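Kitchen automation at Pernness

Kitchen automation at Pernness is a program under which routine work in staff kitchens is being passed from catering assistants to robot arms. It is run by Protia, a facilities contractor, at the Pernness office campus.
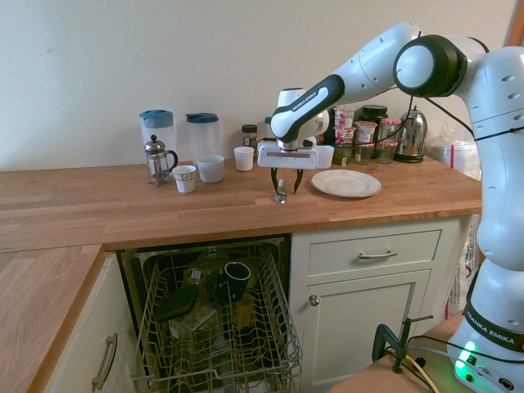 The program covers clearing counters, loading dishwashers and putting away cups and plates. Protia describes it as a way to free staff for "higher-value service." Critics on the campus have questioned what that service consists of, and the phrase does not appear in any job description issued since the program began.

Background

Pernness is shared by several employers, and 2184 people have access to its buildings. Before the program, each floor had a staffed kitchen during working hours. Assistants washed up, refilled coffee and tea supplies, wiped surfaces and reported faults. Much of the work was never written down. Assistants knew which meetings ran late and which floors left dishes in the sink, and they arranged their rounds to suit.

Protia took over the catering contract from Weden, an older firm that had employed most of the assistants directly. The new contract set a price per kitchen in place of a price per hour worked. Automation was listed in the bid as a source of savings in later years, although no working system was in place when the bid was accepted.

Operation

The software that plans the arm's movements is called Shukla. It was developed in-house by Protia and divides kitchen work into short tasks, such as picking up a cup by the rim or placing a plate in a rack. Each task is tried many times on an ordinary counter with ordinary dishes before it is approved for use. An approved task must succeed in 100 consecutive attempts.

That test has drawn criticism. The attempts are made with items from a fixed list, while people in offices bring in whatever they like. Small metal objects, thin plastic and anything transparent are widely regarded as hard for robots to handle, and all of them are common in kitchens. Items the software cannot identify are left where they are, to be dealt with by a person. Protia does not publish how often this happens.

Speed is also disputed. An experienced assistant can clear a counter in a few minutes while talking to someone and keeping an eye on the kettle. Protia's answer is that the arm can work through the night, when nobody is waiting for the kitchen. This is true, but dishes are mostly needed during the day.

Effects on staff

Under Weden, 18 assistants worked at Pernness. Protia has said that no one was dismissed as a result of automation. Several posts were left unfilled when people moved on, and the remaining assistants were given the title "kitchen systems attendant." The rate of pay did not change with the title.

Attendants spend part of the shift preparing kitchens for the arm. They separate stacked items, turn cups upright, move bags and packaging out of reach and restart the software after a stop. A staff survey that drew 1180 replies from across the campus found that most office workers had noticed little difference in cleanliness. It did not ask the attendants a separate set of questions, and their views are known mainly from notes of shift meetings.

Those notes give a mixed account. Some attendants welcomed less bending over dishwashers and less contact with broken glass. Others said the day had become more tiring, with long periods of watching broken up by sudden calls to another floor. A repeated complaint was that faults were logged under the attendant's name even when the software had caused them. Protia later added a second field to the fault form, but the attendant's name is still required.

Office workers have also been asked to change their habits. Notices tell them to rinse cups, empty coffee presses and keep food containers away from the front of the counter. Skeptics point out that if everyone followed these notices, much of the work would be done before either a robot or a person arrived.

Costs

Protia counts the arm and its installation as equipment, and the attendants' time as ordinary catering labor. Hours spent preparing a kitchen or recovering from a stop are therefore not charged to the program. The savings it reports depend on this division. Employers on the campus have asked for a combined figure, which Protia agreed to supply at the next contract review, in June.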